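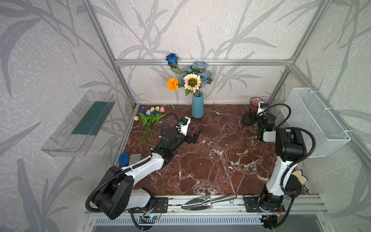 Our project looked at how people choose patterned wallpaper for small rooms, and whether the size of the print changes how large they think a room is. We started from the common advice that small rooms need small prints. Most of the decorating guides in the Bivton town library repeat it, and none of them say where it comes from. Large prints are easy to find all the same. Pale gray paper with big leaf and branch silhouettes in a darker gray is a typical one, and it is the kind we had in mind when we wrote the survey. The two grays are close in tone, so we also wanted to know if low contrast matters more than scale.

## Method

We made two sample boards for each of four patterns, one with a large print and one with a small print. The papers were offcuts from Engelhardt, a decorating shop in Vondura. Each board was fixed to the back wall of the same study room, one at a time. Students came in, stood at the door and wrote down how wide they thought the room was. They also rated how much they liked the paper on a scale from one to nine.

We collected 259 answer sheets over the term. Fifty of these were left out of the width results because the student had given only a rating. We kept them for the liking results.

## Results

Print size made little difference to the width guesses. For the leaf pattern and the stripe, the large print gave slightly wider guesses. For the dots it went the other way, and for the trellis there was no clear difference.

Contrast had a stronger effect. The two patterns with close tones were judged wider than the two with strong dark and light areas, and this was true for both print sizes. They were also liked more. Several students wrote that the dark trellis felt "busy" or "like a fence."

## Problems

The study room has one window, and the light changed a lot between morning and late afternoon. We should have run all the sessions at the same time of day. The boards covered only part of the wall, so the results may not hold for a fully papered room. We also ran out of the small stripe and had to finish that board with a piece from the Rendano range, which has a slightly warmer white.

## Further work

A second version could use full walls and fewer patterns. We would keep the leaf paper and the trellis, drop the dots, and ask for ceiling height as well as width. The answer sheet also needs a separate line for units, as a few students answered in meters and we had to convert them by hand.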